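Ticket 543 – Pick station training headsets, home recording sessions
Opened 08/12/2022
By: Floor Systems Support, Dunico Prindilgate site

Status: open, partly resolved
Related: 551

Reported problem

Packers on the second shift say the new Clikex put-wall stops and asks for confirmation on jobs it should run by itself. The wall was signed off on the first shift with no faults. On the second shift it held 12 totes in one evening and the lead had to clear each one from the handheld. The message every time was "object class uncertain, operator confirm."

Effect on the floor

When the wall holds a tote, the person at that station can't pull the next one. They walk to the lead desk, wait for the release, and walk back. Before the wall went in, they would have looked in the tote, put the item where it goes and moved on. Three packers told us they feel slower now than in the old layout, and the station screen shows the lost time under their own login, so it looks like theirs. That part was raised again in the shift meeting and is tracked in 551.

Log

Entry 1. Checked the wall controller. No faults, no overheating, belts in tolerance. Restarted it anyway. The holds came back within the hour.

Entry 2. Pulled the list of held totes. Nearly all of them had small loose items in them: drink bottles, cups, small boxes, cable accessories. Cartons and bagged clothing went straight through. The second shift gets most of the mixed returns, so the wall isn't treating that shift any differently. It is seeing different goods.

Entry 3. Called Pruvost, who supply the item recognition. They confirmed the model on our wall was trained mostly on warehouse shelf stock, new and in packaging. Opened or used goods lying at odd angles are thin in it. Their fix is more recordings of people handling everyday items with their hands, taken from head height, in ordinary rooms. They have an at-home program for this and asked if our staff wanted to take part.

Entry 4. Passed the offer to site management. Agreed on these terms: paid at the normal hourly rate, fully optional, and not tied to anyone's pick rate or review. Two people asked what happens to footage of their home. Pruvost sent a written answer and it is posted by the time clock. Anyone who wants a session deleted can ask for it through this ticket.

Entry 5. First sessions came in. Pruvost rejected a few for being too dark or for hands out of view. Told people to work at a table near a window or under a good light, and to keep both hands over the table when they can. You don't need to clean up first. Clutter is fine and Pruvost would rather have it.

Entry 6. Question from a packer: does helping with this mean the wall will need fewer of us? Forwarded to management as written. The answer we got back is that second shift headcount is set through the end of the returns season and that the wall does the sorting only. Nothing was said past that date. Putting it in the log because people asked for it to be in writing.

Entry 7. Changed the release step in the meantime. Packers can now confirm an item at their own station screen – one tap, no walk to the lead desk. Needed a permission change in the Clikex console, under Roles, then Station, then "allow local confirm." The leads were worried about wrong confirms. We sample them at the end of the shift and so far it has not been a problem.

Entry 8. The time lost to a hold is still charged to the packer's login. We can't change that from our side. It sits in the labor reporting tool and needs Dunico corporate. See 551. Until that is done, leads have been asked to leave hold time out when they go over the numbers with anyone.

Entry 9. Pruvost loaded a test model on one lane only. Bottles and cups are going through better. Flat boxes lying on a dark surface are still held. They asked for more recordings on dark or shiny tabletops, so if you have a table like that, please use it for your next session.

What to do if the wall holds your tote

Look at the item on the station screen. If the picture matches what is in the tote, tap Confirm. If it doesn't match, tap Reject and put the tote on the side rail. Don't reach into the wall while the amber light is on. If you get the same hold 3 times on one item, call support and give the tote number and this ticket number.

Next step

Waiting on the next model from Pruvost. The lane test continues through December. Leave this ticket open.
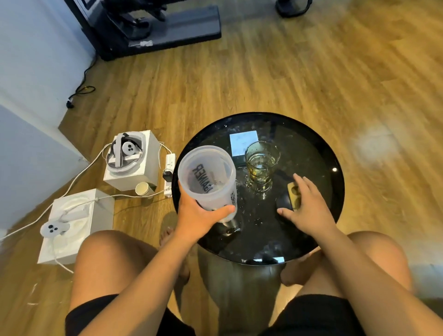
Session at a black glass tabletop, with a shaker bottle, a tumbler and small items. Attached to entry 9.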